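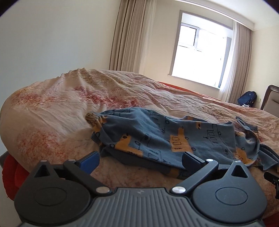

Skemico Route Development Office

Progress report on the Brasholm regional air service
Submitted to the Undora Transport Fund, 18/10/2025
Prepared by Mikkel Bach, program manager

This report covers the second grant period of the Brasholm service, which links the town with Undora by scheduled turboprop flights. It follows the format agreed in the grant letter and should be read together with the financial statement sent separately.

Service delivered
The schedule for the period called for 366 one-way flights. Of these, 16 were canceled. Most of the cancellations were caused by fog at Brasholm in the early morning, and the remainder by a fault in a propeller control unit that kept one aircraft on the ground until a replacement part arrived. Passengers on canceled flights were moved to the next departure or carried by bus, in line with the passenger care terms of the grant.

The average load for the period was 58 percent of seats. August was the strongest month, helped by visitors traveling to the coast. Midweek midday flights remain weak, and the office does not expect them to improve under the present timetable. The morning departure from Brasholm continues to be used mainly by residents with medical appointments and by business travelers returning the same evening. 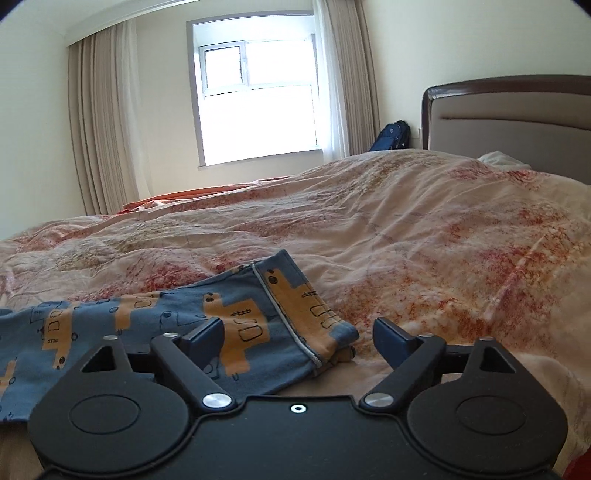
Fares were held at the level set at the start of the grant. The resident discount was claimed on 3,000 tickets. A review of these claims found a small number in which proof of address had not been recorded at check-in. The handling agent, Brynjólfsdóttir, has since changed its procedure so that the address is confirmed at the time of booking.

Airport works
The new apron lighting at Brasholm has been installed and accepted. Work on the covered walkway between the terminal and the aircraft stand is behind schedule. The contractor has submitted a revised plan under which the foundations will be finished before the ground freezes and the roof sections fitted in the spring. No additional funding is requested for this item.

Matters for the Fund's attention
The office asks for approval to move two of the weekly midday flights to the early evening. This change would allow connections from the afternoon long-haul arrivals at Undora, which at present require an overnight stay. The operator has confirmed that crew hours permit the change. Airport opening hours at Brasholm would need to be extended on the days concerned, and the cost can be met from savings in the marketing line.

A decision is requested before the summer timetable is submitted for slot coordination. Updated traffic forecasts for both options are attached as Annex B.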